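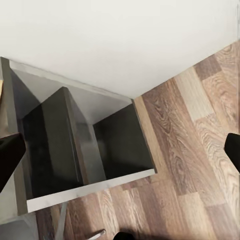
Low shelf with two open cubbies

Staying at Stutisano: Your Questions

Welcome, and thank you for thinking of spending a few nights with us in Zedville! My name is Liudmyla Kravchuk and I answer all the mail for the house, so if your question isn't on this page, please write and I'll do my best. I tend to write long answers. My daughter has gone through these and made them shorter, if you can believe it.

Last updated April 10, 2021

Where are you, exactly?

We're at 910 Lazarević Street, on the uphill side, between the dentist's office and the house with the green porch. Phone maps sometimes send people to Lazarević Court, a different street altogether on the other side of the creek, and the folks over there have been very patient. If you cross the creek, turn back. The number is painted on our mailbox in white, and the porch light is on a timer, so you'll find it lit if you come after dark.

How old is the house?

It was built in 1915 and it lets you know it. The stairs creak (the fourth one especially), the upstairs hall has a slope you'll feel in your slippers, and the bedroom windows are the original wavy glass, which I love and would not trade. The kitchen and bathroom are much newer. We had the wiring done over before we ever took a guest, and you can run a hair dryer and the toaster at the same time without any trouble.

How many people can stay?

Seven is the most we can sleep comfortably. There's a queen bed downstairs, another queen upstairs, a pair of twins in the back bedroom, and a daybed on the landing that's fine for a child or a shorter adult. Babies in a travel crib don't count toward the total, but do tell me they're coming so I can put out the small towels.

How do I book, and how do I pay?

Everything goes through Tikero. You pick your dates, pay a deposit, and the rest comes off your card a week before you arrive. If you'd feel better talking to a person first, write to me and I'll hold the dates for you for two days while you make up your mind. I can't take cash or checks anymore -- I used to, and I lost one in a cookbook.

Is there a minimum stay?

Two nights for most of the year. In August we ask for a full week, Saturday to Saturday, and those weeks do fill up early with families who come back every summer. If you have your heart set on August and it shows as full, ask me to put you on the waiting list. Plans change more often than you'd think, and I go down the list in order.

What time can we get in?

Check-in is at 4 in the afternoon and check-out is at 11 in the morning. If no one is leaving that day I'm happy to let you in earlier, so it never hurts to ask. The door has a keypad and I'll email you the code the day before. Press the numbers slowly, wait for the little click, and then give the door a good push with your shoulder. It sticks in wet weather.

May we bring our dog?

Yes, one dog, and we'd love to meet it! There's a fee to cover the extra cleaning, and you'll see it listed when you book. We ask that dogs stay off the beds and aren't left alone in the house for long stretches. The yard is fenced on three sides only, so please use a leash out there. I'm sorry to say we can't take cats, as my husband does the cleaning between guests and they make his eyes swell up something terrible.

Is the kitchen stocked?

You'll find pots and pans, sharp knives, a big stockpot, a slow cooker, and more coffee mugs than any family could use. We leave salt, pepper, oil, sugar, tea, and enough coffee for your first morning. The oven runs a little hot, so if your recipe says 350 you may want to set it a bit lower and keep an eye on things. The grocery store on Main closes at nine, earlier on Sundays, and the bakery next to it is worth getting up for -- ask for the poppy seed roll.

What can we do if it rains?

It does rain here, mostly in spring, and a rainy day in an old house can be very nice if you let it. The library downtown has a good children's room and doesn't mind visitors. The movie theater has a matinee on weekends. For staying in, we'd suggest a pot of soup and a long card game. Skip-Bo is the one my family plays, and it works well with grandparents and kids at the same table. Once you get past the first hand, even a six-year-old can hold her own, and mine used to beat me with no mercy at all.
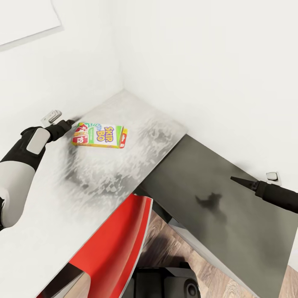

Is there wifi, and does it reach upstairs?

There is, and it does, though it's weaker in the back bedroom. If you need to be on a video call for work, sit at the dining table. The name and password are in the welcome letter that comes with your door code.

Where do we park?

There's room for two cars in the driveway, one behind the other. Street parking is free and easy except on Thursday mornings, when the sweeper comes through and the town does give tickets.

What if we have to cancel?

Let me know as soon as you can. If you cancel 30 days or more ahead, you'll get your whole deposit back through Tikero. Inside of that, I'll try to fill the dates, and if I do I'll refund you just the same.

We left something behind. Do you have it?

Very likely! Write and tell me what it is and which nights you stayed. I'm glad to mail small things home to you, and all I ask is that you cover the postage. Phone chargers are the hardest to match up with their owners, so please mention the color of the cord.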